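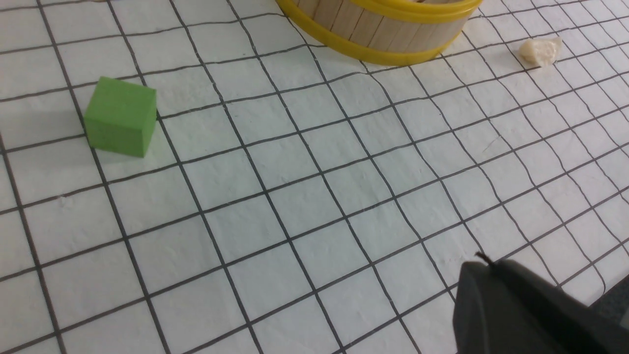 Figure 1. Green cube, craft stick cup and crumbly item on the gridded sheet.

Household Objects and Where They Live
Handout 4: The Tabletop Survey
Kershaw Building, Zarnstead
Revised 06/10/2022

Bring this handout, a pencil and a ruler. A pen will also work until you change your mind, and you will change your mind.

What we are doing

Last session covered drawers. Most of you now know more about your own drawers than you wanted to. This week we move to surfaces, which are harder, as things on a surface can go anywhere and usually have. The task is to record a small arrangement of objects so that a stranger could lay it out again from your notes alone. The stranger will be the person at the next bench. They will be literal about it.

The sheet

The printed grid gives you a shared set of addresses. Tape the corners if you like, but don't spend ten minutes chasing every ripple to the edge of the table. Paper creases. Look at the lines on the right of Figure 1, where they wobble over the folds, and decide now how you would record a position there. The rule we use is to follow the printed line, bends and all. If the line wanders, your object's address wanders with it. People who lay a ruler across a crease and trust the ruler end up with a second, private grid that agrees with no one else's.

Pick an origin and write it at the top of the page. Any corner will do. Then name one set of lines with letters and the other with numbers. Do this before you put anything down. Last November a whole bench got through the exercise with letters in both directions, and their report read like an eye chart.

Squares seen from a low angle don't look square, and the far ones look smaller than the near ones. They are all still one cell. Count cells; do not judge distance by eye.

Recording a block

The green cube is the easy one, so it goes first. It has flat faces and crisp edges and it does not roll. Even so, there are two common mistakes.

The first is to give it a single cell because it is close to one cell in size. In Figure 1 it sits across a grid line, so a single address is wrong however tidy it looks in your table. Write down the line it crosses.

The second is to forget which way it faces. A cube turned a little is in the same place and is a different arrangement. Note the direction of one vertical edge and the rest follows.

"Green" is enough for color. You may notice that the top looks lighter than the sides. That is the light in the room, and I have already read several paragraphs about it, thank you.

Recording a container

Round things have no corners to hold on to. For a craft stick cup like the one in the figure, record the curve where the lower band meets the paper: mark the nearest point and the two widest points, then find the center from those. The upper band is of no use for position, although it is bright yellow and will try to attract your attention.

Describe the wall as you would to someone on the phone. "Upright wooden sticks, side by side, two yellow bands, like a barrel" got the Oren group the right cup from the shelf on the first try. "Rustic vessel" got the Kovcombe group a flowerpot.

If you can't see into a container from where you are sitting, write "contents not seen." Do not write "empty." These are separate claims, and only one of them can be made from a chair. You are allowed to stand up and look, in which case say that you did.

Recording a lump

Now the pale cream item to the right of the cup. Bread, cheese and foam have all been proposed, with growing confidence. From the figure alone, the correct entry is "small, irregular, pale cream, lumpy." Put your guess in the remarks column with a question mark after it. The question mark is worth a point.

For position, use the part that touches the sheet and ignore whatever bulges above it. Note the gap between the lump and its nearest neighbor in cells. Do not squeeze the lump to improve its outline. And please don't settle the bread question by experiment.

What to hand in

One sheet per bench, with the origin marked, one line per object, and a remarks column wide enough to be useful. Add a rough sketch from above. Shading earns nothing.

Reference sheets are in binder 251, on the shelf by the door. Binder 987 has last year's answers, which are for last year's table. Copying from it produces a very well-placed teapot.

Next time: shelves, and the matter of what counts as "behind."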